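Last updated: December, 11:40 p.m.

Complaint log opened again today for the Brinley stacking tower. It is a preschool toy, 19 pieces, pegs and rings, with a base that lights up when the last ring seats. The trouble is the smallest ring. It is sold as a teething-safe part and it goes through the test cylinder with no force at all. I tried it at my desk this morning with the retail sample and again with two replacements from the stock room. All three passed through to the bottom, which in this case means all three failed.

Mio Kobori had the public side of it. The retailer's page for the tower had 130 comments by the time I got in, and 79 of them were from people who said they had bought it as a gift. The rest were arguing with each other about whether children in their day swallowed things and lived. Mio's draft reply said we were "looking into" the part. I asked her to take that out and put in the instruction: remove the smallest ring, keep it away from the child, send us the lot code. She changed it before nine. The retailer then sat on it until after lunch.

The lot code is molded inside the base, under the battery door. This is a poor place for it. A parent needs a Phillips screwdriver to read a number that we are asking them to read in a hurry. I have raised this twice on other Brinley products. Raised it a third time today, in writing.

Measurements. The drawing calls for an outside diameter that clears the cylinder by a safe margin. The parts on my desk are undersize by more than shrinkage would explain. I put a caliper on each one in six positions and the readings agreed within a piece, so the ring is round, just small. That points to the tool. Pruvost made the original tool and Trenetti took over production in the spring, and somewhere between the two a second cavity insert was cut. I have the inspection sheet for the first insert. I have asked for the sheet for the second and received the sheet for the first again, with a new cover page.

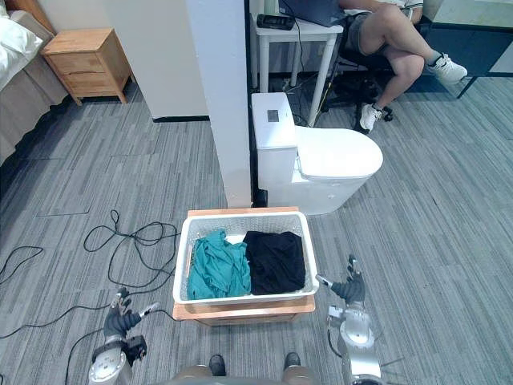
Bezawit Beyene called from the lab at 3:15. She had run the drop and torque tests on the remaining parts and had no failures there. The pegs hold. The light module stays in its housing. Her only other finding was the label on the box, where the age mark sits in the lower corner on the same side as the price sticker. On four of the six cartons she had, the sticker covered it. She will write that up separately so it doesn't get lost behind the ring.

We disagreed a little on scope. Her view is that the ring can be handled as a replacement part: make a bigger ring, mail it out, done. Mine is that a household that has the small ring will go on having the small ring unless there is a reason to give it up. People keep spare parts. I keep spare parts. There is a drawer in this apartment with pieces of games I no longer own. So the notice should require the small one back, or at least a photo of it cut in two, before the new one ships. She said that would cut the response rate. She is probably right about that, and I still want it in.

Gomov, the importer, joined the late call and spent most of it on wording. They would like "voluntary exchange" in the heading. I have no objection to the word voluntary, which is accurate as of tonight. I do object to exchange, as it reads like a size issue with a sweater. We left it open. They also asked whether sales could continue through the holiday with the ring taken out of the box by store staff. I said no. A store employee with a box knife and a pallet of towers will miss some, and a resealed box looks like a return.

Stop-sale went out at 5:50 to every account on the list. Four confirmed by seven. The largest one has not confirmed, and its site still shows the tower as available with delivery before the 24th. I ordered one to see if the order would go through. It did. I now have a tower coming, and a confirmation number, which I forwarded to Gomov with no comment.

No injuries reported so far. One comment mentions a child who had the ring in her mouth and spat it out. Mio has written to the mother to ask for the lot code and whether she still has the piece. No answer yet.

Notes for tomorrow:
Second insert sheet from Trenetti. Ask for the cavity number stamped on the part, as well as the paper.
Check whether the same insert was used for the bath set. The rings look alike in the catalog - same color, similar section - and I don't like that.
Get the cylinder back from Mio, who borrowed it to photograph for the notice.
Heading. Settle it before ten or it will go out with theirs.

Ate at the desk. Cold outside, bus late, home at 9:20. Looked over the comments once more before writing this, and somebody has posted the correct instructions for opening the battery door, with better wording than ours. I have copied it into the draft.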